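Jeddale Shared Workshop
Members' meeting, minutes
June
Posted by Colleen Lachance

Present: Saimi Laitinen (chair), Segundo Arango, Yareli Contreras, Anneli Laaksonen, Colleen Lachance (minutes), and 27 members signed in at the door.

Meeting opened at 6:35 p.m. Minutes of the last meeting were accepted with one correction: the Espinoza Street entrance stays locked after 9 p.m., and the earlier draft had it as 8.

1. Parking
Segundo met with the owner of the lot next door. The lease for our spaces runs out at the end of summer. The owner will renew on the same terms but wants the snow clearing written into the agreement this time. Segundo thinks this is fair. Last winter we cleared it anyway, except for the week the blower was broken. Members asked whether overnight parking would be allowed. It will not. Approved on a show of hands.

2. Roof
Two quotes came in for the leak over the finishing room. Gira would patch the seam and replace the flashing on the north side for $1529. Vistent wants to replace the whole section and would not quote on a patch. Anneli had both companies up there and said the boards underneath felt solid where she could reach them. There was a long discussion. Several members would sooner do the full job now and be done with it -- others pointed out that the building fund can't cover it before next spring. Moved by Yareli to accept the Gira quote. Seconded by Anneli. Carried, 2 opposed.

Anneli will ask Gira for a start date and post it on the board by the sink. The finishing room will be closed while they work. Anyone with pieces drying in there needs to move them.
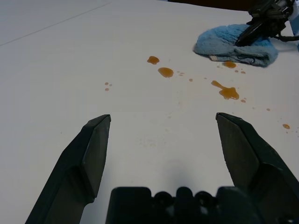
3. Saturday hours
Yareli reported that the early opening has been used by the same few people each time. She asked if we should keep it. Two of those people were present and said they can't come in evenings. Agreed to keep the early opening through August and look at the sign-in sheet again in the fall. Saimi will open up when Yareli is away.

4. Noise
One complaint from the upstairs tenant about the planer running late. The rule is already no planer or table saw after 8 p.m. Segundo will put up a bigger sign. Saimi will go up and talk to the tenant.

5. Lockers
There are nine names on the waiting list. Colleen has written to members who haven't paid the locker fee and nearly all have answered. Lockers still unpaid at the end of the month will be emptied and the contents boxed in the back hall -- labeled, and kept until the next meeting.

6. Other business
The coffee maker is leaking again. Anneli has a spare at home and will bring it.
A member asked about glass recycling. The city does not pick it up on our street. Tabled.

Meeting closed at 8:10 p.m.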